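Kerside Community Help
Home & Office > Paper and Storage

Cardboard organizer with open compartments – how do you keep small cards in order?

Posted by Thenmozhi Thevar
February

Hello everybody. I keep the sample cards and small paper notes for our club, and until now they were living in one shoe box. I had 162 of them when I made the list in winter and now it is 167, so it grows slowly. I want to move them to a cardboard organizer, the flat kind with a grid inside, two columns and six rows. The compartments are open on top and the walls between them are thin cardboard.

My problem is the order. If I fill it by alphabet, some compartments are too full and some have one single card. Also the thin walls begin to lean when one side is heavier. Do you glue them? And should the cards lie flat or stand? I put the organizer on the table and two people use it from opposite sides, so for one of us everything is upside down. My photo is at the end of the page.

Replies

Prako
Lie flat. Standing cards fall over if the compartment is not full.

Qaisi
I had the same kind of box for seed packets and receipts, so I will write what worked for me.

First, do not use alphabet. Take all the cards out and make piles by how often you need them. The piles you touch every day go to the rows nearest to you, and the old ones go to the far end. When two persons work from opposite sides, you can give one column to each person, and then each one writes the labels in the direction he reads. We did it like this for a whole season and there was less turning of the box.

About the walls: I would not glue. The partitions are cut to slide into each other, and if you glue them you can never take out one wall to make a bigger place. I folded a strip of thicker paper and put it in the corner where the wall was leaning. It is not beautiful but it stays. Fill the compartments across from each other at the same time, so the weight is similar on both sides of the wall.

For labels I write with pencil on the top edge of the partition. Stickers come off from raw cardboard after some weeks, at least the cheap ones. Leave one row empty for new cards. You will be happy about it later.

Wellance
I agree with Qaisi for the labels, but I do glue my walls, only one drop at the bottom. My organizer is carried up and down the stairs and without glue the walls were jumping out. If yours stays on the table, maybe you don't need it. For more than 400 cards I would buy a second one, because the thin cardboard gets soft.

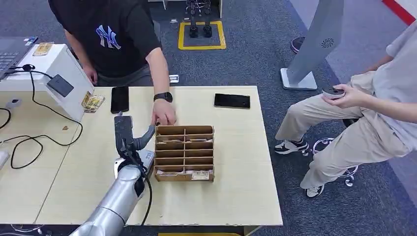
The organizer on our table, with papers or cards in the lowest rows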